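手持夹爪的日常维护：与奥尔加·洛萨诺谈指垫、连杆和零位
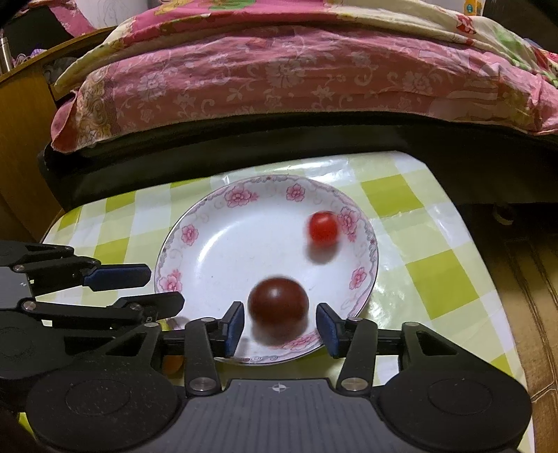
奥尔加·洛萨诺（Olga Lozano）在Trukell负责手持夹爪的装配和检修。这种夹爪由操作员拿在手里做动作，夹爪上的相机同步记录，数据随后用于训练机械臂。她手里的成对夹爪每副左右各一只，构造相同，都是黑色底座、两组连杆、两片指尖和蓝色橡胶指垫。采访在Trukell的维修间进行，时间是2023年8月3日，谈的主要是一副夹爪从工作台到操作员手里、再从操作员手里回到工作台的过程。

“大部分返修单上写的是‘夹不住’，”洛萨诺说，“这三个字没有诊断价值。要看夹的是什么，什么位置脱手，脱手时指尖有没有完全闭合。”

她把夹不住分成几类情况。第一类是指垫表面的问题。橡胶垫接触水果、餐具和布料，会附着糖分、油脂和纤维，摩擦力下降之后，圆而光滑的物体最先受影响。小番茄是她常用的检验物：表皮光滑，质量小，受力稍偏就会转动，夹得过紧又会破皮。

“方块夹得住，不说明什么。方块有平面，垫子上有一层油也能夹起来。番茄只有两个很小的接触区，左右两片垫子只要不平行，它就往开口大的那一侧走。”

清洁方法写在维修间的作业卡上：先用无绒布蘸清水擦，再用中性清洁剂，最后用清水擦一遍，自然晾干。不用酒精长时间浸泡，也不用热风。洛萨诺说，早期有人用热风枪加快干燥，垫子边缘翘起，粘接层随之失效，整片都要重贴。

指垫的更换周期目前定为40个工时，由操作员在交接表上累计。到时即换，不看外观。她解释说，橡胶硬化在表面上不容易看出来，用指甲压也只能得到一个很粗的判断。两侧必须同时更换，同一副夹爪的左右手也一起换。

“只换一边，新垫子软，旧垫子硬，闭合的时候中线就偏了。操作员会不自觉地用手腕去补，补的动作全部进了数据。后面的人看轨迹，以为这是抓取策略。”

重贴指垫的步骤比看上去费时。旧胶要用塑料刮片清除，金属刮刀会在指尖上留下划痕，划痕处的胶层厚度不一致。贴合时先对齐指尖根部，再向尖端压，避免中间存气。压好以后用平行夹具固定，放置过夜再交付。夹具是一个小供应商Fukberg做的，两块平板加一根导杆，没有刻度。洛萨诺认为不需要刻度，平板贴死就可以。

第二类情况出在连杆上。每组连杆靠近根部的位置有螺钉紧固，关节处长期反复开合，螺钉会慢慢退出来。退出的量通常很小，手感上是指尖有横向晃动，闭合到最后一段时尤其明显。

检查时她把夹爪放在台面上，底座压住，用手指从侧面轻推指尖，先左后右，比较两边的晃动。两边都晃，多半是关节整体磨损；一边晃，先查那一边的螺钉。

“不要一上来就拧紧。先看它原来在什么位置，螺钉头和连杆之间有没有缝，有没有磨出来的粉。有黑色粉末，说明连杆孔已经在磨，拧紧只能撑几天。”

拧紧用带限位的螺丝刀，力矩值贴在工具柄上。关节螺钉过紧，连杆转动发涩，操作员手上要多用力，夹爪的开合速度也会变慢。她的判断方法是松开扳机，观察指尖能否靠回位弹簧自行张开到底。中途停顿即为过紧，退一点再试。螺纹处用低强度防松胶，每颗一小滴，不涂到转动面上。

阿伊瓦尔·普列季季斯（Aivar Priedītis）参与了这一版连杆的设计，他经营的加工车间也叫Priedītis，连杆件由那里供应。他在电话里补充了防松胶的问题：“我们收到过一批退件，关节完全卡死，拆开以后胶在轴套里面。现在出厂时我们在图纸上标了涂胶范围，只到螺纹的前两圈。”

从3月起，连杆孔内增加了轴套。普列季季斯说，轴套本身是易损件，设计意图就是让它先磨掉，连杆继续用。换轴套需要压入工具，不建议在现场做。洛萨诺同意这一点，她的做法是现场只换整只夹爪，拆修一律带回维修间。

第三类情况与机械无关，是零位。夹爪的开口宽度由软件从相机画面里读取，依据是两片指尖在画面中的位置。更换指垫、调整连杆或者重装相机，都会改变读数和真实开口之间的对应关系，因此每次检修之后要重新标定。

标定分两步。第一步完全闭合，两片垫子刚好接触而不压缩，记录为零。第二步完全张开到机械限位，记录最大值。中间值由软件插补，再用一块已知宽度的量块核对一次，允许偏差为2毫米，超过就重做。

“最常见的错误是第一步压得太用力，”洛萨诺说，“橡胶被压扁，零位记成了负的。以后夹薄的东西，软件一直认为没有闭合。”

她要求标定时不扣死扳机，而是在两垫之间放一张纸，慢慢闭合，到纸能抽动但有阻力的位置停住。这个办法没有写进厂商手册，维修间里的人都这么做。

相机的固定也归入这一步。底座受到磕碰后，相机角度可能有微小变化，画面里的指尖会整体偏移。她先看底座在画面底部是否左右对称，再看两片指尖是否对着画面中部。如果底座正而指尖偏，问题在连杆；如果底座和指尖一起偏，问题在相机座。镜头用气吹清洁，有指纹时才用镜头纸。

谈到使用环境，洛萨诺列出了几项会增加返修量的因素。反光的桌布和瓷盘会在画面里形成高光，指尖边缘识别不稳定，开口读数跳动，操作员往往当作机械故障报上来。她的处理方式是让操作员换一张哑光的台面再试，读数恢复平稳就不必送修。

“也不能要求所有人都用灰桌子。家里就是有花桌布，有带花边的盘子，数据本来就要在这种地方采。所以送修之前先排除光线，这一条写在交接表的最上面。”

动作过快造成的模糊则是另一回事。夹取小件时，指尖刚接触和刚松开的那一小段最容易模糊，软件在这些帧里会沿用上一个有效读数。她不建议为此改相机参数，曝光时间缩短以后，室内画面偏暗，识别反而更差。她给操作员的要求是接近物体时放慢，接触后停一下再抬起。

备件管理比较简单。维修间目前有17只夹爪在册，其中2只固定作为备用，不参与日常轮换。每只的底座内侧贴有编号，左右手成对登记，拆开混用要在表上注明。指垫整包采购，开包后写日期，存放在避光的抽屉里。螺钉按长度分格，拆下来的旧螺钉不回用。

登记表原来是纸质的，后来改用Tukov的一个工单系统。洛萨诺对系统的评价有限：查询历史记录方便，但故障类别的下拉菜单由别的部门设定，里面没有“指垫硬化”这一项，她只能选“其他”，再在备注里写明。她已经提过修改申请，还没有答复。

每次交付前的检查固定为一套动作。空载开合若干次，听关节有没有异响；侧推指尖，确认没有横向晃动；量块核对开口；最后在盘子里夹起一颗小番茄，提起，停住，放回，左右手各做一遍。番茄在指间不能转动，放下以后表皮不能有压痕。任何一项不合格，整副退回台面，从指垫开始重查。

普列季季斯正在准备下一版指尖，垫子改为卡槽固定，取消粘接。样件已经寄到维修间。洛萨诺装过一次，认为更换速度有改善，但卡槽边缘比垫面略高，夹扁平物体时金属边可能先接触。她把测量结果发了回去，要求槽深再加一些，目前在等第二批样件。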